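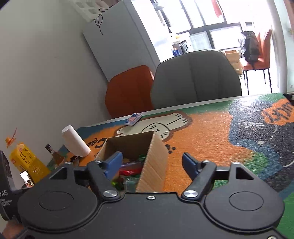 Skovenent table runner – washed linen, long

I've been selling the Skovenent for a good few years now and it's still the one I pull out of the drawer when my own family comes round. It's a plain linen runner with a narrow hem and mitred corners, and it goes with pretty much any plates you've got (mine are all odd ones from my gran, so believe me, I've tested this!).

The cloth is woven for us by a small mill in Hovland, and Siv Midtbø does the dyeing up there in batches. She does a big one in June and a smaller one before Christmas, so if your colour is out of stock, drop me a line and I'll tell you when the next lot is due. Batches do vary a touch. If you want two runners that match exactly, please order them together – I can't promise to find you a twin six months later.

Colours: oat, slate, moss, brick. I keep being asked for a proper white and I'm thinking about it.

Size: 1,757 mm long when it leaves me. After the first warm wash mine came out at 1,738 mm and it hasn't budged since. Width is 380 mm. For a six-seater you get a nice bit of overhang at each end, and for anything longer I'd lay two end to end with a bowl over the join.

Washing: 40 degrees with similar colours, no softener. Candle wax comes out with brown paper and a warm iron, beetroot comes out if you're quick, and turmeric, well, good luck. I don't iron mine. I hang it over the banister while it's damp and smooth it down with my hands, and it dries with that soft rumpled look I like anyway.

If you'd like something heavier, have a look at the Ikton, which is a cotton and linen mix and a bit stiffer. The Skullix napkins are cut from the same cloth as this runner and come in fours. I'd go for oat napkins with the moss runner, but my sister says brick, and she's usually right about these things.

Posting: I pack orders in the evening and they go out the next morning. Anything in before 10 at night makes that post. Returns are fine if it hasn't been washed – just tuck the order slip back in the parcel.

Item no. 746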